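**SUTURE SKILLS, UNIT 4: Needle handling and the simple interrupted stitch**
Handout, revised November 2024

Read before the practice session. You should already have finished the Unit 3 reading on wound edges and passed the knot board. Pages 1 to 3 of the old handout are replaced by this one. The table on suture sizes has moved to the Lukita workbook.

## 1. The pad

We use the Skavero single-layer pad. It is softer than the Zivby block you had in September and it tears sooner. Work on the short incision near the middle first. Leave the corners alone until Unit 5.

A pad is good for one student for the whole unit if the bites are spaced properly. Pads that are torn through get replaced once. Write your bench number on the underside, in pencil.

## 2. Terms

- **Swage:** the end of the needle where the thread is attached.
- **Body:** the curved middle part. The driver holds the needle here.
- **Point:** never grasped with the driver. A grasped point is a dull point.
- **Bite:** the tissue taken between the needle's entry and the wound edge, or between the wound edge and the exit.
- **Driver:** the instrument that holds and turns the needle.
- **Assisting jaws:** the other instrument. They steady the edge, receive the needle, and manage thread.

## 3. Loading the needle

Pick the needle up by the body, a little more than halfway back from the point toward the swage. Close the jaws fully. If the needle rocks when you touch it to the pad, it is not seated, and you should let go and load again. Don't try to fix a bad grip by squeezing harder.

Before the first bite, bring both instruments to the incision and check that neither one blocks the other.

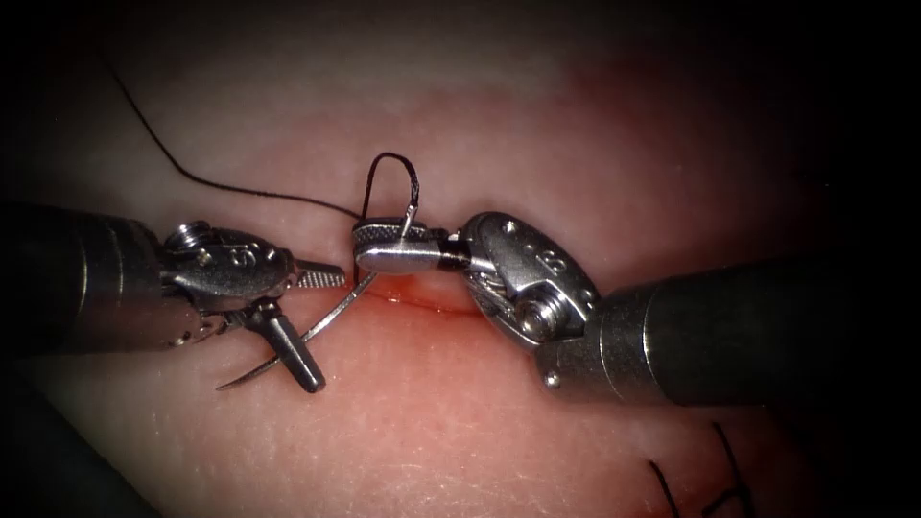 *Fig. 4.1. Curved needle clamped in the right-hand driver. Left-hand jaws open and empty beside the incision.*

Students often leave the assisting jaws far off to the side while loading. Then the first transfer is rushed. Keep them near the work, open, and above the surface so they don't drag.

## 4. The stitch

1. Set the point on the tissue at a right angle to the surface.
2. Turn the needle along its own curve. The driver rotates; it does not push straight ahead.
3. Bring the point up in the wound.
4. Release, regrasp, and enter the far edge at the same depth.
5. Exit the same distance from the edge as you entered.
6. Draw the thread through slowly and stop when the tail is short enough to tie.
7. Tie three throws, the first one laid flat.

Steps 2 and 5 lose the most points. In step 2, a straight push leaves a hole wider than the needle. In step 5, uneven distances make one edge ride up over the other, and the knot will not correct it.

## 5. Care of instruments

Jaws wear. The ridges that grip the needle fill with bits of pad material and then the needle turns under load even when the grip is right. Brush them at the end of each session with the soft brush from the drawer, working along the ridges and then across them.
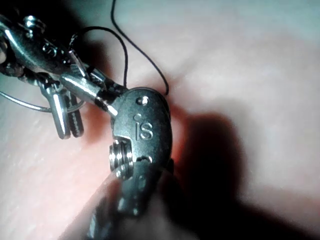

Check screws and pins at the same time. Report anything loose on the bench sheet and don't tighten it yourself. Needles go in the counter box. Thread ends go in the trash, and please look under the pad for them.

## 6. Regrasping

Most of the time in a stitch is spent getting hold of the needle again. Plan the regrasp before you release. The receiving jaws should already be next to the body of the needle when the holding jaws open, and they should close across it so that the curve keeps its direction. Compare the position here: the needle is close to vertical over the pad, apparently held near its upper end by the serrated jaw, with the tip of the other instrument right against it. Look for the black thread as well. It lies in more than one place, and in your own work you should know where all of it is before you turn the needle again.

If the needle flips during a regrasp, lay it down on the pad and start over from section 3.
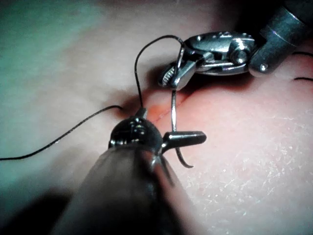
Thread management is graded separately this term. Points come off for a loop caught in the jaws, for thread crossing the incision while you take a bite, and for a tail pulled all the way through. A useful habit is to glance along the thread from the swage back to the tail after each pull. On the pink pad the black thread is easy to follow, and you will not have that advantage on the Unit 6 material.

## 7. Practice and grading

Practice target for the unit is 300 bites, logged on the sheet. The time limit for the graded stitch is 171 seconds from first touch to last throw. Unit 4 counts for 800 points in the Thevar grade book.

Bring to the session: log sheet, pencil, workbook.

Next: Unit 5, running stitch. Read workbook chapter 7 and skip the section on locking.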